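Chapter 4
Choosing Fingers Before You Choose Anything Else

When I started out I bought the arm first. Big mistake, and an expensive one! I had a lovely six-axis machine from Prandis, a controller I barely understood, and a pair of stock fingers that couldn't hold on to a teaspoon. I spent most of that November blaming the software. The fingers were the problem the whole time, and I could have found that out with no arm at all.

So in this chapter we're going to leave the arm switched off and spend our time with grippers in our hands. You'll pick things up, pour things, drop things (you will drop things) and write down what happened. By the end you should be able to take two finger designs and say which one you'd bolt on for a given job, and have numbers to back you up.

4.1 Start with kitchen jobs

I like kitchen jobs for this. A pitcher, a jar and a little metal cup ask very different things of a gripper. Polished metal is slippery and shows you right away if your pads are too hard. A wide jar tests how far the fingers open. Powders are the best of all, since a small wobble at the wrist ends up on the table where you can see it.

The bench I have in mind all through this chapter is the one at Skisside, where we compared two finger shapes for the Tusham project. You can do the same work on any sturdy table. Use a low stand as well if you can find one - reaching up onto a second level changes your wrist angle more than you'd think, and some fingers that do fine on the flat get clumsy up there.
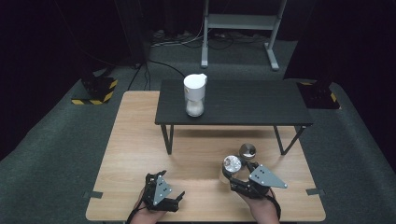 Hand-held grippers at the bench, and jars of powder from finger height.
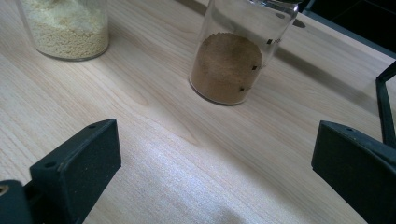

Now, the camera. People new to this tend to put one up high, get a nice wide view and call it done. Then they sit down to review a failed grasp and the one thing they need to see is hidden behind somebody's knuckles. A view from the tool itself fixes that, but it brings its own trouble: tall things lose their tops, and a bright lamp can wipe out a patch of tabletop completely. My advice is to record both and to move your lamps before you touch the exposure setting.

4.2 How many trials?

More than you want to do. For a first look I run 400 grasps per finger design, and 800 if the two designs come out close. Perić, whose fingers we'll meet in section 4.5, ships a log template with room for 1024 rows, and I used to think that was silly. I've filled it twice.

Mix up the order. If you do every trial with design A in the morning and every trial with design B after lunch, you're partly measuring how tired your hands are.

Before you read on, set up a table, pick 2 objects that you're fairly sure will give you trouble, and make a blank log with these columns: trial, finger design, object, start position, result, notes. Keep the notes column wide. Mine always fills up first.

4.3 What counts as a drop?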